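Buying an arm for a sorting table - your questions

I get a lot of mail about the sorting setup at our shop in Festivcombe, mostly from people with a small budget and a big wish list. I've pulled the usual ones together, and I'll add more as they come in.

What should I budget for first?

The gripper! Everybody prices the arm and then grabs whatever gripper is left on the page. Bottles and thin plastic wrappers ask for very different things from the fingers, so bring your own trash to the demo and try it all. 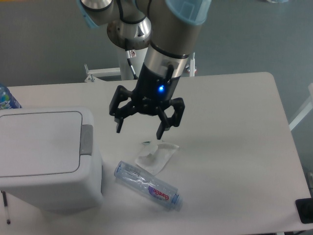
I'd also hold back $2000 for the dull stuff - table, brackets, cables, spare fingertips. We spent all of ours by August and I still had to beg for a second bin.

Kunberg or Okura?

We got quotes from both. Kunberg was cheaper up front, but Okura gave us 24 months of warranty and answered the phone, so that's where I'd lean (your dealer may be nicer than mine). Song only does leasing, with a minimum of 6 months. Great if you're still making up your mind!

How much floor space do I need?

More than 85 square feet if you want to walk all the way around the table, and you do. Measure your doorway too.
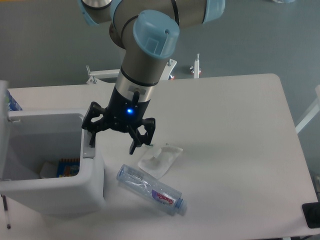 Can I start with a used arm?

I would, as long as the controller comes with it and the seller puts the running hours in writing. Ask for a price on a replacement cable before you sign anything - that one got me.

When do the quotes run out?

Ours are good through 25th December. After that we have to ask for new ones.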